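Fleslow Paired Hand-Held Grippers: Purchasing and Planning Information

Product group: manual demonstration tools
Supplied by: Soston Equipment Services
Availability: to order, delivery from May

The Fleslow is a hand-held, two-finger gripper supplied in pairs for organisations that are planning the automation of small-item handling. The operator holds one tool in each hand and carries out the task as a future robot cell would be expected to do it. Purchasers normally order the tools in the planning year, before any decision is taken on arms, mounts or guarding.

Suitability for light and irregular goods

Most enquiries concern sorting and packing of goods that do not keep a fixed shape. Beadwork, chain and cord fall within this class, and buyers are advised to include such goods in any trial, together with the boxes in which they are to be placed. Trials may be held on soft furnishings or on a bench. A soft surface gives way under the fingers and should be budgeted as a separate task, with its own hours.
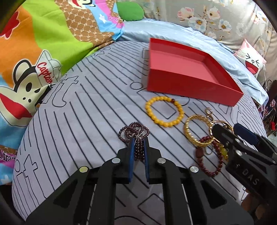
Jang wrote to us that the trial hours had been set too low in the first plan, and that strung items took up far more of the allowance than boxed ones. The same letter asked that finger pads be quoted as a separate line, so that a department could reorder them without raising a new equipment request. Both points have been taken into the present price structure.

What is included

Each set contains two grippers, one left and one right, with pads fitted, a carrying case and a printed setting guide. Spare pads are sold in packs of 16. Sets are checked before dispatch and a signed test sheet is placed in the case.

Charges

Purchase of one paired set: 2000 pounds, excluding VAT
Hire of one paired set, per week: 272 pounds, excluding VAT
Spare pads, pack of 16: 100 pounds, excluding VAT

Hire charges run from the day of delivery. Where a hired set is later purchased, the first week's hire is deducted from the purchase price, provided that the order is received before the set has been returned. Carriage is charged at cost and is shown separately on the quotation.

Planning the budget

Pads are consumables and should be entered under running costs. The grippers themselves may be treated as equipment, subject to the purchaser's own rules. Organisations applying for grant funding should ask for a written quotation at an early stage; quotations remain valid for 100 days.

Operator time is usually the largest item in a demonstration project and is not covered by any of the charges listed. Allowance should also be made for setting out and clearing the work area between runs.

Related equipment

The Petby bench stand accepts both grippers when not in use and is ordered under its own reference. It is not required for hire customers, who may store the tools in the case.

Returns and servicing

Unused sets may be returned within 16 days of delivery. Servicing is carried out at the Soston workshop, and a loan set can be reserved when the service is booked. Please quote the number on the test sheet in all correspondence.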